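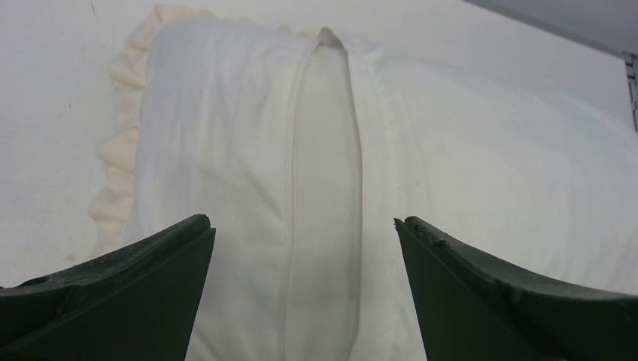
Department of Textile Care and Household Studies, Senulura

4. Pillow covers and washing practice in guest houses

4.1 Background

Most earlier work on bed linen in small guest houses has dealt with sheets. Pillows and their covers have had less attention, although they are handled more often and are replaced on a less regular basis. Espinoza's survey of Drosurham found that owners kept good records of sheet purchases and almost none for pillows. We therefore asked owners in Vilela to keep a simple diary for each room, starting in February.

Thirty-three guest houses agreed to take part and 30 returned a complete diary. The three that dropped out had changed hands or closed for building work. The diaries gave 949 wash entries, each with the room, the wash temperature, the drying method and whether the cover was ironed. Entries with no temperature were kept in the count but left out of Table 5.

4.2 Washing and drying

Owners washed pillow covers with the sheets in nearly every case. The pillows themselves were washed far less often, and the diaries show two quite different habits. Some owners washed all pillows together at the end of the season. Others washed a pillow only when it was stained, so that pillows in the same room could differ in age and loft by several years.

Line drying was preferred where there was a yard. Owners without one used a tumble dryer and complained of creasing, mainly when covers were left in the drum overnight. Ironing was the first task to be dropped in busy weeks. Figure 6 shows white fabric lying crumpled on a flat white table.

Figure 6. White fabric with a cream-colored trim.

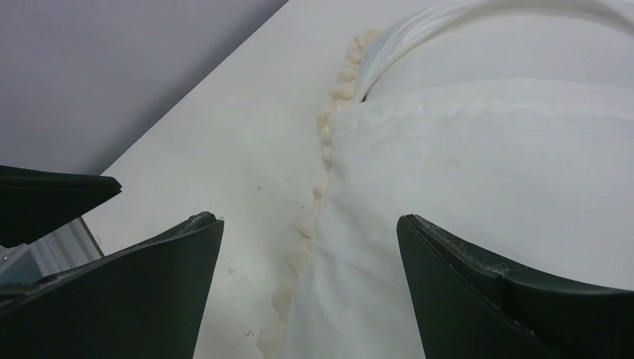 4.3 Reasons for replacement

Owners were asked to write down why a cover was taken out of use. Of the covers withdrawn, 61 had a reason recorded. Greying was given most often, followed by split seams and lost buttons. Shrinkage was seldom mentioned, even by owners who washed at high temperatures. Duarte Sampaio, who coded the answers, noted that "greying" was used for both dull whites and yellowed ones, and the two could not be separated afterwards.

Covers bought from the Trukilo wholesale market were not withdrawn sooner than those bought elsewhere, but the purchase dates were often guesses and we place little weight on this result. A follow-up diary will ask owners to mark the date on the hem in laundry ink.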